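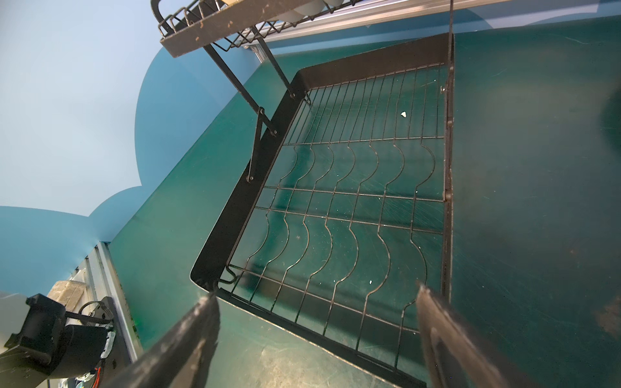

A black dish drying rack on a teal tabletop

Handout 6: Getting Found by Search, and What to Do With the Visitors Once You Have Them

Welcome back! This is the session I look forward to most, as it's where all the dry stuff on crawling and indexing from the first half of the course starts paying its way. Please have your keyword sheet from Handout 5 next to you. If you missed that one, read the first two pages of it tonight, or the middle part of these notes will be hard going.

Our shop for this session is Kaltwood, the kitchenware seller we met at the start of term. They have 592 product pages, a blog that was last touched in October, and one person looking after the lot in between packing orders. I like using them so much – they are exactly the size of business most of you will end up working for.

1. Where the visits come from

Open the Kaltwood report in Trarkport and set it to show organic search only. In the month we are studying there were 2682 visits from search. Now sort by landing page. You'll see that 22 pages bring in nearly everything, and the other 570 share the crumbs.

Students tend to be shocked by this the first time. Don't be! A lopsided spread like this is very common on shop sites, and it's great news for anyone doing the work, as you know straight away where to begin.

Write down for each of the 22 pages:
- the search phrase that brings most people in
- the position it sits at
- the page title as it appears in the results
- whether the page sells something, explains something, or tries to do both

That last column is the one people skip. Please fill it in.

2. Matching the page to the search

We talked last time about intent, meaning what the person typing wants to get done. Somebody who types "dish rack" might be ready to buy. Somebody who types "how to stop a dish rack rusting" has one already and wants help with it. Send the second person to a product page and most of them will press the back button.

Kaltwood's trouble is that the product page for dish racks ranks for both. It has a price at the top, then a long chunk of care advice, then the price again. Neither reader is well looked after. The fix we'll work through in class is to split it in two:

The product page keeps the sizes, the delivery details, the reviews and one short line on care, with a link.

The care guide gets its own address, its own title and room to answer the question properly, with a link back to the shop.

Link the two with words that say what's on the other end. "Click here" tells the reader very little and tells the search engine even less.

A word of warning: when you move text from one page to another, cut it, don't copy it. Two pages with the same four paragraphs will compete with each other, and you may find the weaker one showing up in results. I have done this myself on a live site and it took me weeks to notice.

3. Titles and snippets

My favourite bit! A title is the cheapest thing on a site to change, and you can often see the difference within a month.

Take this one from the Kaltwood list:

Products – Kitchen – Racks – Kaltwood Online Shop

It's the site menu written out in a row. Compare:

Dish racks for small kitchens | Kaltwood

The phrase people search for comes first, the shop name comes last, and there is a little something in the middle that helps the right person choose it. Try to keep yours short enough that the end doesn't get chopped off on a phone.

The description underneath won't move you up the rankings by itself, and search engines will often swap it for a line of their own. Write it anyway. Say what the page has on it, in the words a customer would use, and stop after two sentences.

4. Measuring what changed

Before you touch anything, save a copy of the report. I'll say it again in class, probably more than once.

Change titles in small batches and note the date of each batch. If you rewrite all 22 on one afternoon and visits go up, lovely, but you'll have no idea which ones did it. Leave one or two alone so that you have something to compare against, and remember the season. Kitchenware climbs before Christmas whatever you do to it.

For those using Dronutton in place of Trarkport, the same figures are under Pages, then Entry. It groups phrases a bit differently, so don't mix numbers from both tools in a single table.

5. Before next session

Rewrite the titles for any 6 of the 22 pages, with the old one beside each new one and a line on why you changed it. Bring them printed, or upload them to the Kyei folder by 9 pm the evening before.

Pick one page that is trying to do two jobs and sketch how you'd split it. Boxes and arrows on paper are fine.

Optional, but really good fun: search for something you bought recently and read the first page of results purely for the titles. Bring the worst one you find.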